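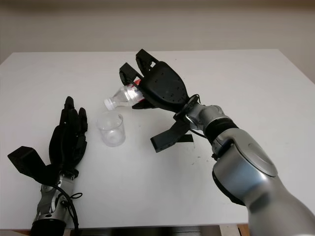
2024-07-13, Saturday, shop to myself

Finally got back to the hide glue tests for the Marchetti mandolin (the one with the lifting bridge plate that's been sitting on the shelf since February, poor thing). I'd been putting it off, mostly out of dread of the smell, but the new batch from Zundero hardly smells at all! Soaked 40 grams overnight in cold water and warmed it up in the old Misadside pot after coffee.

The pot still runs hot. Dial says 130, my thermometer said 141 in the middle and a bit less at the rim. I turned it down a hair and it wandered for half an hour before it settled. If you use it, trust the thermometer and ignore the dial, and please put the lid back on, the glue skins over in no time.

Glued up spruce to spruce and spruce to maple, same offcuts as last time, half of them sized first with a thin coat. I warmed the pieces with the hair dryer before spreading and that made a huge difference, I had time to slide things around and get the clamps on without swearing. The maple pairs I did last and the glue was getting stringy by then (should've added a splash of water, didn't). I've marked those with an M and a question mark.

Clamps stay on until Monday. Don't touch them, even if you need the little cam ones. Take the ones off the Peklow jig, it's done anyway.

Pulled apart the old test strips from the winter batch while I waited. The sized ones tore wood fibers all the way along, the plain ones let go clean at one end. I'm leaning toward sizing the plate no matter what the new ones do.

Leftover glue is in the fridge in the jam jar, labeled. It's good for maybe a week. Still to do: find the curved caul for the bridge plate, order more 241 strength, and fix the drawer that sticks.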